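Cell Technician, Fruit Weighing Station (part-time, 20 hours a week)

Posted in March by the Horkon hiring desk

Horkon runs one robot cell. It picks up produce, puts it on a scale, and moves it to a tray, and on a good day it does this without anyone swearing. We are looking for a person to keep the good days coming.

The cell lives at our Telleck site, on a counter it shares with more equipment than the counter was meant for. You would be its only full owner. The last technician has moved to the Baysal office, where the machines are printers and the grudges are smaller, and will spend 5 shifts with you before letting go of the keys.

What the work looks like

You will start each shift by homing the arm, checking the gripper for play, and running the scale against the reference weights. The cable run gets a look every morning too. Cables on this arm drift, and a loop that was fine at closing time can find a way to lean on the platform and add weight to a plum.

Twice a week you will redo the pick and place points. Every 48 hours of run time the gripper comes off, gets cleaned, and goes back on with the two screws that everyone drops. There is a magnet on a stick for this. Please return it to the drawer.

You will also write things down. Our log is a paper notebook, and the handwriting in it ranges from poor to medical.

What we need from you

At least 2 years of looking after small arms, pick-and-place gear, or something equally moody. You should be able to read a wiring diagram and crimp a connector that stays crimped. Some scripting helps – the cell runs on Inia, our in-house controller, and its error messages were written by an optimist.

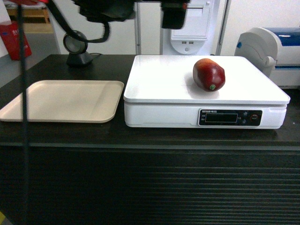 You should also be patient with round things. Boxes are easy. Fruit rolls, bruises, and comes in no standard size, and most of your placement tuning will be about that.

Pay is hourly and discussed on the first call. Parking is free and uphill. To apply, send a resume and a short account of the worst fault you ever traced – half a page is plenty – to the Telleck front office.

Recent openings
Night Packer, Telleck
Print Room Assistant, Baysal
Inia Controller Tester (contract)
Front Office Cover, Telleck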